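诺尼丹斯项目 蒸笼装包任务 采集前安全与一致性检查表(附批注)
适用:Vidthorpe 实验室二号台,单臂遥操作及策略回放
检查人:Nidia Condori 复核:Jairo Pacheco
批注整理:Nidia Condori,三月

写在前面的几句话

各位好,这份表比上一版长了不少,先跟大家道个歉。Jairo 说检查表应该一页纸写完,我完全同意,可是每次删到只剩勾选框,隔几天就有人跑来问我“这一条到底查到什么程度算过”,所以我还是把批注都留下了。赶时间的朋友只看每条的第一行和结论就好,有空的时候再回来慢慢读,茶水间那台饮水机旁边也贴了一份。

这一轮我们要回答的问题是:训练时加入腕部视角,策略在夹爪快要碰到包子的那一小段里,会不会比只用头部视角更稳。对照两组各采 300 条示范,其余条件一律不动。既然要比较的差别可能很小,台面上任何一点随手的改动都会混进结果里,所以安全检查和一致性检查我放在了一起,一趟走完。

一、人员与急停

1.1 急停按钮按下后,机械臂停止并保持姿态。
结论:通过。
批注:请务必在手臂悬空的时候试,别在它歇在初始位的时候试。上个月 Wilson 就是在初始位试的,当然什么也看不出来,他自己后来也笑了。

1.2 遥操作员与看护员各就各位,看护员手边有急停。
结论:通过。
批注:看护员不要兼做记录。我知道人手紧,Socorro 已经答应下午过来帮忙记,大家记得谢谢她。

1.3 长发、挂绳、宽袖口已收好。
结论:通过,提醒一人。

二、机械臂与线缆

2.1 从初始位到台面最远点慢速走一遍,线缆不绷紧、不刮台沿。
结论:通过,有保留。
批注:走到最远点时线缆还有余量,但腕部连续转两次以后,余量会变小。我请 Roxana 看过,她的意见是先照常采,每 17 条停下来理一次线。这个间隔听起来有点怪,是按存储分段来的,正好那时候程序也要歇口气。

2.2 夹爪空载开合,两指同步,无异响。
结论:通过。

2.3 夹持力上限已设为软物档。
结论:第一次未通过,改后通过。
批注:开机后默认读的是上一个任务的配置,那是给硬方块用的。改完以后请重新读一遍参数再动手,光看界面上的下拉框不算数,我们吃过这个亏。

2.4 夹爪下降的最低高度限位有效。
结论:通过。
批注:包子直接放在桌上时,指尖要下得比较低,限位设高了抓不住,设低了会顶桌面。现在的数值是 Jairo 一点一点试出来的,写在控制柜内侧的纸条上,请不要凭感觉去改。

三、相机与同步

3.1 头部相机与腕部相机均出图,时间戳对齐。
结论:通过。

3.2 两路画面都能看到蒸笼口。
结论:通过。 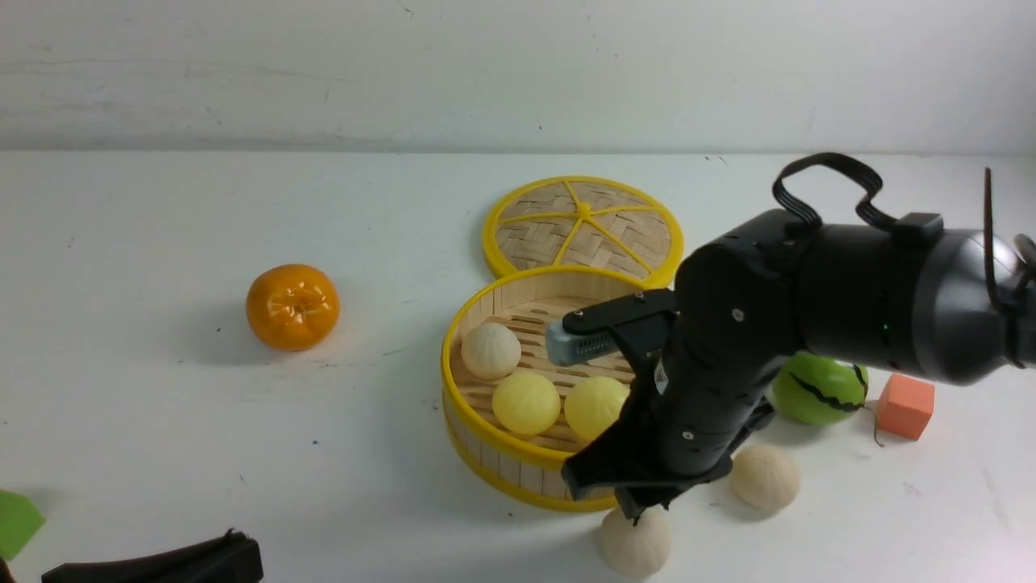 装包任务,蒸笼敞着口,笼里三个包子。

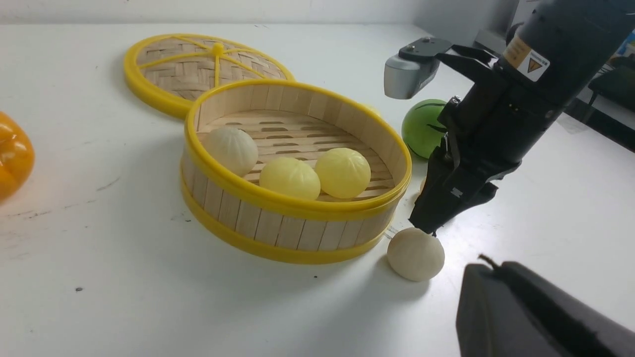
3.3 腕部相机支架螺丝无松动,镜头干净。
结论:通过。
批注:擦镜头用专用的布,不要用纸巾。支架要是重新拧过,哪怕只拧了半圈,也请在记录里写一笔,并重新做标定。腕部视角是这次实验的主角,它稍微偏一点点,我们后面就得花好几个晚上猜是策略学歪了还是相机装歪了。

3.4 录制过程中无丢帧。
结论:待观察。
批注:试录了 5 条,有一条末尾出现短暂停顿,另外几条正常。Wilson 怀疑是硬盘写入慢,换了一块盘以后没有再出现,不过样本太少,我不敢打包票,所以这一条先不勾。正式采集时请看护员留意屏幕右上角的提示。

四、台面与物品

4.1 蒸笼放稳,笼盖不压住笼口。
结论:通过。
批注:笼盖可以靠近蒸笼,也可以稍微搭着一点边,但不能挡住放包子的空间。初始位置要按随机表来摆,请大家不要替机器人着想,把蒸笼悄悄往顺手的地方挪。我理解这种好心,我自己也挪过,可这样采出来的数据就太客气了。

4.2 包子外形完整,表面无油污、无粘胶。
结论:通过。
批注:捏扁的、裂口的请挑出来放进废件盒。颜色不用统一,放哪个先放哪个后,由指令决定。

4.3 干扰物按随机表摆放,且不在急停前的必经路径上。
结论:通过。
批注:玩具蔬果容易滚,西瓜尤其调皮。要是采集中途滚动了,不必中断,把这一条标成“干扰物移动”就行。Roxana 想单独分析这类情况,她觉得里面有东西可挖,我也很期待!

4.4 台面无遗留工具。
结论:每轮开始前重新检查。
批注:六角扳手、扎带剪、记号笔,都请放回侧面的抽屉。收尾的时候再扫一眼,台沿附近最容易漏。

4.5 台面污渍与划痕。
结论:允许保留。
批注:有同事问要不要把桌子彻底擦白。我的意见是这一轮先别动,两组在同样的台面上采,等全部结束再清洁。中途擦一半,反而给两组添了一个不该有的差别。

五、策略回放时的额外检查

5.1 回放速度从低档开始,前 6 次由看护员手扶急停。
结论:通过。
批注:到目前为止,腕部视角组在接近包子时的来回犹豫少了一些,动作看着也从容。不过这只是我站在旁边的印象,评分还没有盲评,请先不要写进周报。Jairo 会把两组的录像打乱编号,再交给 Socorro 打分,她不知道哪段属于哪组。

5.2 失败后的处理方式一致。
结论:通过,表述已修改。
批注:原来写的是“酌情复位”,大家的“酌情”差得实在太远了。现在统一为:包子掉在笼外,允许策略自己再试一次;包子被夹住不放,立即停止,手动松开,记为失败;夹爪碰到笼沿但没有推动蒸笼,继续,并在备注里写“碰沿”。

5.3 每次回放前,笼内已有的包子数与指令相符。
结论:通过。
批注:这一条是新加的。上一批里有几段,笼里的初始状态和表上写的对不上,整理数据时只好全部剔除,怪可惜的。请摆放的人和记录的人互相念一遍,念出声来,不要点头了事。

六、遗留事项

线缆理顺的间隔是否需要缩短,Roxana 跟进。
丢帧问题,Wilson 再试录一组后回复。
Premdale 那边想借用这份表,他们用的夹爪不一样,2.3 和 2.4 两条需要重写,我来改,改好后发给大家过目。
软物档参数的读取顺序,Jairo 会写进启动脚本,写好之前仍按人工复读执行。

有看不明白的地方尽管来找我,我下午一般都在二号台旁边。批注欢迎直接写在打印稿上,字大一点,我会录进下一版。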